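February 26, 2024

**Cerden Publishes Clause-by-Clause Reading of Digital Trade Chapter, Asks Negotiators to Narrow Source Code Article**

Cerden, a trade policy research office, today released a technical reading of the draft digital trade chapter now circulating among parties to the Jarnora Economic Agreement. The paper covers 15 articles and one annex. It recommends changes to four of the articles, deletion of one, and publication of the full consolidated text before the next round of talks, expected in August.

The reading is based on a consolidated draft that was shared with business associations under the agreement's stakeholder procedure and later posted by several of them. Cerden has compared that draft with the two earlier versions in its files. Bracketed language, meaning language on which the parties have not agreed, is identified as such throughout the paper. Where a bracket carries no party attribution, the paper does not guess at one.

**Source code and algorithms**

The article that receives the most attention is Article 9, which would prohibit a party from requiring transfer of, or access to, source code as a condition for the import, distribution, sale or use of software. Similar provisions exist in other agreements. The Jarnora draft differs in two respects.

First, the prohibition extends to "algorithms expressed in that source code and related technical documentation." The term "related technical documentation" is not defined in Article 1 or anywhere else in the chapter. On an ordinary reading it could cover test records, maintenance logs, interface specifications and safety cases, all of which regulators routinely request when they certify equipment that runs on software.

Second, the exception for regulators applies only to "a specific investigation, inspection, examination or enforcement action." Pre-market review is not mentioned. A standards body that reviews the control software of a machine before it is sold would therefore have to rely on the general exceptions in Article 14, which carry a necessity test and place the burden of proof on the party invoking them.

Cerden recommends deleting the phrase "related technical documentation" and adding the words "or conformity assessment procedure, including prior to placement on the market" to the exception.

**Effect on repair and maintenance**

The paper also examines how Article 9 would interact with national right-to-repair laws. At least two of the negotiating parties have bills pending that would oblige manufacturers to supply diagnostic software and fault codes to independent repair shops. Such an obligation is arguably a requirement to give access to documentation related to source code. The draft contains no carve-out for it.

During preparation of the paper, Cerden circulated a questionnaire to small manufacturers, system integrators and independent service firms in the negotiating countries. It was sent to 923 firms, and 613 returned usable answers. The questions dealt with access to service documentation, the location of stored operating data and the cost of compliance with differing national rules. The full question list and the response tables are in Annex B.

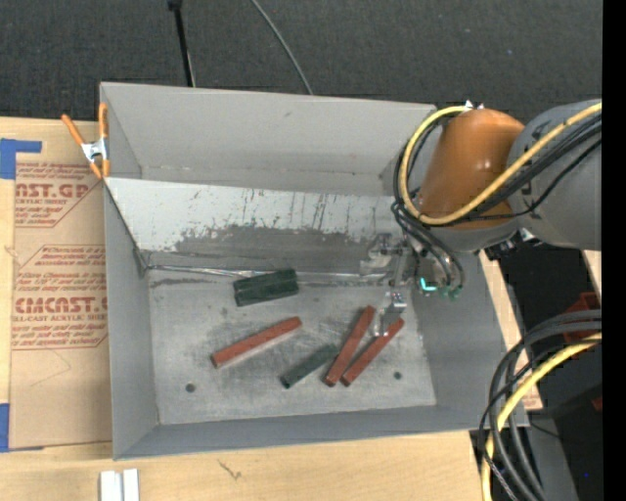

Melaniia Yatsenko wrote in response to a pre-publication draft that Cerden's proposed wording on conformity assessment still leaves repair shops exposed, as an independent shop is not a regulator and conducts no assessment procedure. She asked for a separate paragraph stating that nothing in Article 9 prevents a party from requiring the supply of diagnostic information to owners and to service firms of their choice. Cerden has adopted the suggestion, and the proposed paragraph is printed as alternative text 9.4 bis.

**Cross-border data transfers**

Article 6 would bar restrictions on the transfer of information by electronic means where the transfer is for the conduct of a covered person's business. The public policy exception in paragraph 3 remains in brackets. Two formulations are on the table:

- Option A permits measures that are necessary to achieve a legitimate public policy objective, provided they are not applied in an arbitrary or discriminatory manner.
- Option B permits measures that the party itself considers necessary for such an objective, and states that the judgment is not open to dispute settlement.

Cerden takes no position between the two options. The paper notes that Option B would make the obligation close to unenforceable, and that Option A would require each party to review existing data laws before signature. Of the 15 articles reviewed, 11 contain at least one pair of brackets, and Article 6 is the only one in which the brackets enclose an entire paragraph.

**Customs duties on electronic transmissions**

Article 3 would make permanent a ban on customs duties on electronic transmissions among the parties. The draft does not say whether "electronic transmission" refers to the carrier medium or to the content carried. The distinction matters for design files that are transmitted and then used to produce physical goods at the destination. Cerden recommends a footnote stating which meaning applies. The paper also recommends that the article expressly preserve internal taxes on digital services, a point on which the current text is silent.

**Article recommended for deletion**

Article 12 would require parties to "endeavor to give prior notice" to suppliers of other parties before adopting any measure affecting digital products. A notice obligation already appears in the transparency chapter, with different time limits. Keeping both would leave ministries unsure which deadline governs.

**Process**

The negotiating parties have not released any official text of the chapter. Stakeholder sessions have been open to registered business associations, and registration has required a sponsoring ministry. Cerden asks the parties to publish the consolidated draft with brackets and attributions intact, and to accept written comments from any person for a period of not less than 60 days.

**Availability**

The paper, *Reading the Jarnora Digital Trade Chapter*, is available free of charge from Cerden. The McIntyre series, in which it appears, also includes earlier papers on rules of origin and on government procurement. Layout and printing are by Volunton. Printed copies may be ordered in English only.

Corrections to the article comparison tables should be sent in writing and should cite the article, the paragraph and the version of the draft relied upon. A corrected edition will be issued if the parties release an official text.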